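Chapter 6
Gathering Demonstrations

Learning goals for this chapter

After completing this chapter, the student should be able to plan a collection session for a robot arm working at a table, write an instruction sheet for the people who run it, and judge whether a set of recorded examples is fit for training. Students who have not yet read Chapter 5, on the layout of the work area, should do so first. Terms set in the margin are listed again in the glossary.

6.1 From a task to a set of examples

A learning system that controls an arm is given very little in the way of rules. It is given examples: recorded attempts at a task, each with the camera views, the positions of the joints and the state of the gripper, stored step by step. One complete attempt is called an episode. The episodes taken together are called the demonstration set, and the quality of that set places a limit on what the trained system can do.

The running case in this chapter is the Nendbridge tabletop set, planned by Lesia Boiko and Fiifi Issahaku for a course in household manipulation. The full set contains 500 episodes. All of them are recorded at one table with one arm, and the student will meet the same table in the exercises for Chapters 7 and 8.

The first decision in any collection is what to put within reach. A table that holds only the object to be moved produces examples that are easy to record and of limited use later. In the Nendbridge plan, the item named in the instruction shares the table with bowls, utensils, food and containers that have no part in the task. Such items are called distractors. They should differ from one another in size, color and stiffness, and at least one should be hard to grasp.

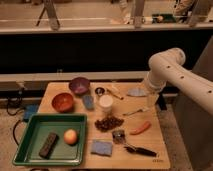 Figure 6.1 The Nendbridge table with arm and distractors. The green tray is at the front left.

Loose material deserves separate mention. A pile of small pieces has no single position that can be written down, and it changes shape whenever it is touched. Planners who include one should decide in advance whether it is to be tidied between episodes or left as the arm leaves it. Either choice is acceptable. Changing from one to the other halfway through a session is a common fault, and it is hard to find afterward from the records alone.

6.2 The scene sheet

Every session begins with a scene sheet. The sheet names each item on the table, gives its starting area, and states how far it may be moved between episodes. Names must be plain and must stay the same from one sheet to the next, for the written instructions paired with the episodes will draw on them. If one operator writes "cup" and another writes "container" for the same item, the system receives two words where one was meant.

The sheet used at Nendbridge was adapted from an earlier one by Noemí Carrillo and has 29 lines. It is reproduced in Appendix C. Three of its entries are filled in after the session: the name of the operator, the number of episodes discarded, and any item that was replaced.

Starting areas are best described by reference to the table itself – front left, back center and so on – with measurements added only where the task depends on them. An operator who must measure every item before every episode will soon stop measuring. 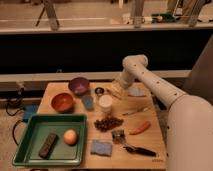

Between episodes the operator returns the arm to its starting pose, checks the table against the sheet, and only then begins a new recording. The check should be done from the camera view as well as by eye. An item that is in plain sight from the operator's chair may be hidden behind the wrist of the arm when seen by the camera, and the learning system has only the camera to go by.

6.3 Failed and partial attempts

New operators tend to delete every attempt that does not end well. This is understandable, but it removes useful material. An episode in which the gripper misses, opens, moves back and tries again contains a recovery, and recoveries are scarce in most sets. The rule adopted in this book is to keep any episode that reaches its stated end, however untidy the path, and to label the others by type of failure and store them apart.

The labels should be few. The Brivero scheme, used in the exercises, has two: "stopped early" and "wrong item." Operators are asked to choose one at once, while the attempt is fresh, and to write a short note if neither fits.
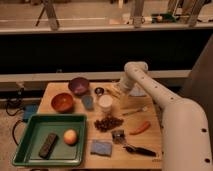

Leopoldo Quezada takes a stricter view, and asked that it be recorded in this edition: an untidy path, he argues, teaches untidy motion, and a set meant for beginners should hold clean episodes first, with recoveries added only when the basic task has been learned.

His objection has merit where the set is small. The order of training is taken up again in Chapter 8, where the same episodes are used in both arrangements and the student is asked to compare the results.

6.4 Terms used in this chapter

Demonstration set: all the episodes gathered for one task or one group of tasks.
Distractor: an item on the table that the instruction does not call for.
Episode: one recorded attempt, from starting pose to stated end.
Scene sheet: the written record of what is on the table and where it may stand.

Before continuing to Section 6.5, students should prepare a scene sheet for a table of their own choosing and exchange it with a partner, who will set out the items from the sheet alone.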